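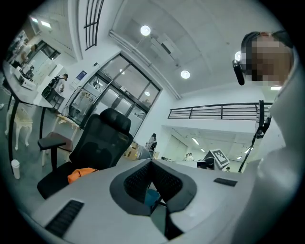 2 min read

Learning Vocabulary With Things You Already Own

I have started four languages in my kitchen and can now say "the spoon is clean" in all of them. Here is what worked, more or less in the order I stumbled on it.

Label the house, but in small doses. My first try was 100 sticky notes in one evening. By morning half were on the floor and the cat was wearing the word for "drawer." Do 20 at most, and start with the things you touch before breakfast. Painter's tape holds better than sticky notes and comes off cabinet doors without taking the paint along.

Write the whole phrase. A note that says "door" teaches you "door." A note that says "close the door, please" teaches you something you can yell at your family.

Steam kills ink. Anything near the kettle or the shower should be written in pencil or grease pencil, or slipped into a freezer bag first. I lost an entire set of bathroom verbs before I figured this out.

Move the labels every couple of weeks. Your eyes stop reading anything that stays put. Swap the fridge and the oven for a day and you'll notice how little you were paying attention.

Keep a recipe box. An old tin with index cards does the job of most apps and never asks you to protect your streak. Cards you know go to the back, cards you miss stay in front. Mine has 46 cards I have been missing since June, and I now think of them as tenants.

Cook from a foreign recipe once a week. Pick something cheap, as you will get a measurement wrong. I read "teaspoon" as "cup" in a soup once. I will remember both words until I die.

Talk to the dishes. Say what you're doing while you do it: I wash the plate, I dry the plate, I have dropped the plate. That last one covers the past tense.

Put the radio on while you fold laundry, and don't try to follow it. Catch one word per towel. Fitted sheets are exempt, being hard enough in English.

Hang the verb table inside a cupboard door at eye level, in the cupboard where you keep the coffee. Nobody in my house has ever opened the one with the salad spinner.

Bad tape residue comes off with a little cooking oil on a rag. Leave it for a few minutes, wipe, then wash with dish soap. Test a hidden spot first if the wood is unfinished.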